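Setting up your Lidura steamer: before the first meal

I wrote this part of the guide after my third Lidura, so it's the stuff I do myself, in the order I do it. Grab a coffee, it doesn't take long!

1. Peel off every sticker and wash the pot, lid and basket in warm soapy water. Keep the base well away from the sink (just wipe it with a damp cloth).

2. Find a flat spot near an outlet, with open space overhead. Steam goes straight up, and my old cabinets in Toledo still have the wavy bottoms to prove it.

3. Fill to the lower line with cold water, put the lid on, and run it for 15 minutes with no food in it. You may get a faint plastic smell the first time. Open a window and let it do its thing.

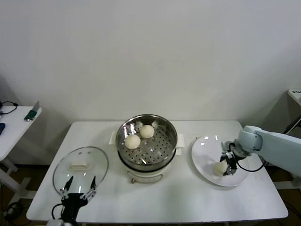

4. Switch off, unplug, and wait until it's cool before you pour the water out.

Note: if your tap water is hard, like mine, descale every 33 uses. I use plain white vinegar and then rinse twice. My neighbor Aranka swears by lemon, and hers looks fine too.

Caution: lift the lid away from you, far side first. Wear an oven mitt, even if you're only peeking at the dumplings.

Cooking times start in section 8. Eggs are first, my favorite!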